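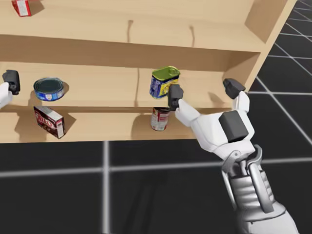 I've been collecting film music for longer than I care to admit, and people write in fairly often to ask how I look after it all, so I've finally gathered my household tips for soundtrack collectors in one place. Some of them are my own and some I pinched from Arturo Parisi, who has the better collection and much the tidier house.

## Washing second-hand LPs

Most of my old Italian and French scores came from the market at Rirkside, and they arrive grubby. I use a washing-up bowl of lukewarm water with one small drop of washing-up liquid, and a soft paintbrush kept only for records. Hold the disc by its edges and keep the label well clear of the water (a jam jar lid held over it does nicely). Brush the way the grooves run, never across them, then rinse with distilled water and stand it in a clean dish rack overnight. Don't be tempted by kitchen roll, it leaves fluff everywhere!

## Price stickers

Warm the sticker with a hairdryer on its lowest setting, held a hand's width away, and peel slowly from one corner. On a laminated sleeve a dab of lighter fluid on a cotton bud will take off the last of the glue. On plain card leave the glue alone, or you'll have a greasy patch for ever. I did this to my Testari pressing of a very nice spy score and I still wince when I take it out.

## Swapping a cracked CD case

Buy spare cases in boxes of 40, it works out far cheaper than buying them singly. To free the back inlay, lift the tray from the left-hand side with a butter knife and go gently round. Limited editions on Drasico often have a booklet too fat for its tabs, so I slide mine in spine first and leave the two lower tabs empty.

## Keeping things in order

I file by composer, then by year of the film. Arturo files by director, and we have agreed to stop discussing it. Whichever you choose, leave a gap of about 12 discs at the end of each row, otherwise one new arrival in the Cs means shifting everything down to Z. For numbered editions I pencil the number in a notebook as well (my favourite is 583 of 1,000, a western) and keep the receipt in the same notebook.

## Sleeves that smell of cellar

Put the empty sleeve in a lidded plastic box with an open saucer of bicarbonate of soda, not touching, and leave it for a fortnight. The old Cruickshank library albums can need a second go. Keep the record itself in a fresh paper inner meanwhile, and write the title on it in pencil.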